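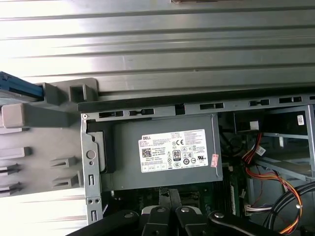
Wrist cam over the open Dell. Power supply in the middle, fingers at the bottom.

Quick one before I shut the laptop for the holidays. December 24, 2024 and I'm still reading logs, yes, I know.

So. Grastus, the planner rewrite. Old version treated the whole PC as one big box with a hole in it. Fine for reaching in. Useless once you're in, everything past the lip was "free space" as far as it cared. New version keeps a local voxel map around the wrist, 6 mm cells, rebuilt every time the arm pauses. Slower. Much happier though.

Main grief this month was labels. The part detector (Arilov, still the same backbone, haven't touched it since February) loves a flat white rectangle full of small print. It found the power supply label every single time and then decided the label WAS the part. Box came out label-sized, grasp centre came out wrong, approach vector pointed somewhere silly. Fix was boring: went back and redrew 235 masks by hand to take in the grey housing as well. Took two evenings and most of a bag of licorice. Should of done it in the first place.

Cables are still bad. Red, yellow and black wires on a curve don't look like anything solid in the depth data, they come through as speckle and the filter eats them. For now I've got a dumb colour check that marks a keep-out blob wherever it sees bundled wire. It's ugly. It also flags orange tape. Leaving it.

Reflections, same story as always. The ribbed metal behind everything blows out to white and the depth goes with it. I mask anything over the brightness cutoff and carry the last good reading forward. Cutoff is hard coded, will move it to the config in the new year.

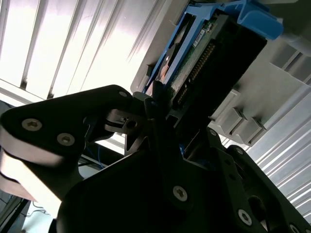
Drive in its blue caddy, between the jaws.

Caddies are where the force stuff comes in. Vision gets me to the blue plastic no problem, colour does half the work. After that the fingers cover nearly everything and the wrist view is mostly gripper, so I stop trusting it. Controller switches to compliance mode at contact: stiff along the slide direction, soft in the other two, small wiggle if the force climbs and nothing moves. The wiggle runs through Haugen, my little state machine thing, which has three states now and used to have eleven. Very proud of that.

One bug worth writing down. Drive tilted in the grip, pose estimate kept the old orientation, so the planner thought it had clearance off the grey tabs beside it when it didn't. Now I re-estimate tilt from the caddy rail after every grasp, before any move. Costs me a bit under half a second.

Sim side: 3,000 randomized pulls overnight in Vindero, with caddy friction all over the place. Logs are enormous. Haven't plotted the failures by tilt angle yet, thats next.

Still to do:
Config for the brightness cutoff
Real cable segmentation, not the blob
Retry logic when the latch doesn't release
Clean up the branch names, sorry

Back in the new year. Comments are on but I'll be slow.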